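How do groups share out the jobs?
An explainer for readers aged 9 and up

When a lot of people belong to the same organisation, they don't always agree on what it should do. They still have to choose someone to run things, someone to look after the money and someone to write down what was decided. This page is about how large community and religious organisations make those choices at a big meeting called a congress.

What is a congress?

A congress is a meeting where people come together to make decisions for a much bigger group. The people who go are called delegates. A delegate is someone chosen to speak and vote for others who can't all be in the room.

Say a religious community has members in lots of different towns. It would be very hard to fit them all into one hall. So each town picks delegates, and the delegates travel to the congress. When they get home, they tell everyone what happened.

Some congresses meet every year. Others meet only once every few years, and in between a smaller group keeps things going.

What is a slate?

Sometimes people vote for one person at a time. At other times they vote for a slate, which is a list of people who share the same ideas and want to be elected together. You might also hear it called a list or a ticket.

If a slate gets a lot of votes, many of the people on it become delegates. If it gets only a few votes, perhaps just the people at the top of the list get in. That is why the order of names matters, and why people on a slate sometimes argue over who goes first.

An imaginary congress

Let's make up a place called Hestberg. The faith communities of Hestberg have a shared organisation. It runs a summer camp, looks after an old library and gives money to schools.

There are 9 seats on its council. Three slates want them. We'll call them the Grurnholm slate, the Balaskas slate and the Flolturero slate.

The Grurnholm slate wants to spend more on schools. The Balaskas slate cares most about the library. The Flolturero slate would like more camps, including one in January for children who live a long way from the city.

After the votes are counted, Grurnholm has five seats, Balaskas has 2 and Flolturero has 2. Add them up and you get 9.

Grurnholm has more than half the seats. This is called a majority. If all its members vote the same way, it can win any ordinary vote without help from the others.
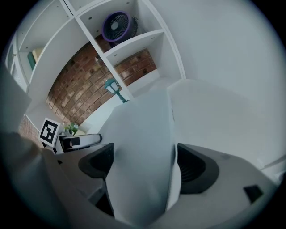

White shelves with square compartments.

So why would the Grurnholm slate talk to the other two at all? It could give every important job to its own people. Sometimes that does happen. The slates that miss out are then called the opposition. Their job is to ask questions, point out mistakes and suggest other ways of doing things.

But there are good reasons to share. The people who voted for Balaskas and Flolturero are members too, and they pay the same fees. If they feel left out for years, they may stop coming. Some decisions, such as changing the rules, also need more than a simple majority. In Hestberg a rule change needs seven votes out of the 9. Grurnholm would need at least 2 more.

What is a coalition?

A coalition is a group made up of different slates or parties that agree to work together. They keep their own names and their own ideas. They write down the things they will do as a team, and this is called a coalition agreement.

When every slate joins in, people often call it a unity agreement. There is no opposition in the usual sense, although members can still disagree and say so.

What do they talk about?

Working out an agreement is called negotiating. It can take days, and the talks can run late into the night. The two main questions are usually these:

Who gets which job?
What will we do first?

A job with its own area to look after is called a portfolio. The word used to mean a case for carrying papers, and an artist's folder of drawings is still called a portfolio today. In an organisation, the person with the education portfolio is in charge of education. The person with the finance portfolio is in charge of money.

In Hestberg, the talks might end like this. Grurnholm gets the chair of the council and the education portfolio. Balaskas gets the library and finance. Flolturero gets camps and youth. Each slate has given something up. Grurnholm wanted finance and didn't get it. Flolturero has to wait a year for its January camp. Giving up part of what you want so that others will agree is called a compromise.

What if people can't agree?

Talks sometimes get stuck. One slate may walk out, or two slates may both refuse to give up the same job. A few things can help.

They can share a job by taking turns. One person does it for the first half of the term, and someone from the other slate does it for the second half. This is called a rotation.

They can ask a mediator. A mediator is a person who doesn't belong to either side and helps them talk. Mediators don't decide who is right.

They can also go back to the delegates and hold a vote. Somebody will lose that vote, so most groups try the other ways first.

Does everyone like unity agreements?

No. People who like them say that all members get a voice, and that the organisation can get on with its work without a fight every week.

People who don't like them say that it gets harder to tell who is responsible when something goes wrong. They also say that voters can be disappointed when their slate gives up something it promised. Some think that jobs should go to the people who are best at them, whichever slate they come from.

Both sides have a point, and grown-ups have been arguing over it for a long time.

Words to know

Coalition: different groups that agree to work together.
Compromise: when each side gives up something to reach an agreement.
Congress: a big meeting where delegates make decisions.
Delegate: a person chosen to speak and vote for others.
Majority: more than half.
Mediator: someone from outside who helps two sides talk.
Opposition: the members who are not part of the group in charge.
Portfolio: an area of work that one person looks after.
Rotation: taking turns at the same job.
Slate: a list of people who want to be elected together.

Try it yourself

Get into three groups and give each one a slate name. Write six jobs on pieces of paper, such as choosing the games, looking after the sports gear or feeding the class fish. Each group picks the job it wants most and keeps it secret. Now try to share out all six jobs so that every group says yes. Stop after ten minutes, even if you haven't finished, and talk about what made it hard.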